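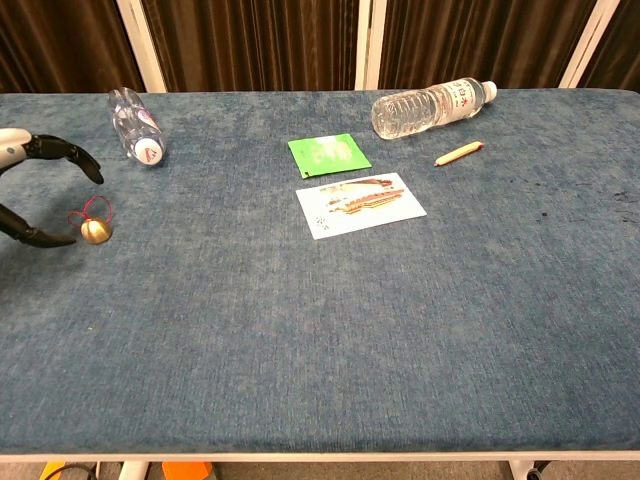
The left gripper on our table cell had been closing crooked since September, and I finally took an afternoon to go through it properly. The symptom was simple. Big things were fine. Anything small got pushed sideways before the fingers met. The little brass-colored bell is what I use to check this, and it sits right by the tip of the upper black finger when the gripper is wide open. It's round, it slides easily on the fabric, and the red string loop gives me a second thing to try if the bell itself gets away. A water bottle will forgive a lot. The bell won't.

I started with the fingers. On this gripper the upper one is curved and the lower one is jointed, so they don't wear the same way. The upper one just gets dull at the tip. The lower one gets play in the segments, and you can feel it if you hold the housing and wiggle the finger up and down. Ours had a lot of wiggle. I pulled it off (power off first, and wait for the light on the controller to go out) and found fabric lint packed into the second joint. The blue table covering sheds. I picked the lint out with tweezers, wiped everything with a dry cloth and put the pin back in. No grease. Demetrio Lorente greased one last year and it turned into a lint magnet inside of a week.

That took out most of the play but not all of it. The rest was a mounting screw. There are 4 of them between the finger base and the housing, and one had backed out far enough that I could turn it by hand. I took all of them out, cleaned the threads, put on a small drop of the removable threadlocker and tightened them in a cross pattern. The Carretero manual gives a torque value for these, but it's for the older housing, so I go by Elaheh Khosravi's note taped inside the cabinet door.

Then the zero. With the fingers off and on again, the controller doesn't know where closed is anymore. You open the service page, jog the fingers together slowly until the tips just touch, and save. Ours had been at 918 and came out at 933 this time. I wrote that on the cabinet note too. If it drifts again I'd like to know how far.

Last was height. The fingers should come down close to the fabric without dragging on it, and the nap makes it hard to judge by eye. I slide a sheet of printer paper under the lower finger at the pick position. If it catches, I raise the arm a step and try again. It took me 5 tries, mostly since I kept going past it.

After that I ran the bell 11 times from different spots and it got picked up on every run but one. On the bad one the string was caught under the lower finger, and I'm not going to chase that.

Things still on my list: the table legs need leveling again, and Tadeo Saavedra wants the spare lower finger ordered before we need it. I've asked Alport for a price. The right arm gets the same treatment next, and I already know its screws are loose.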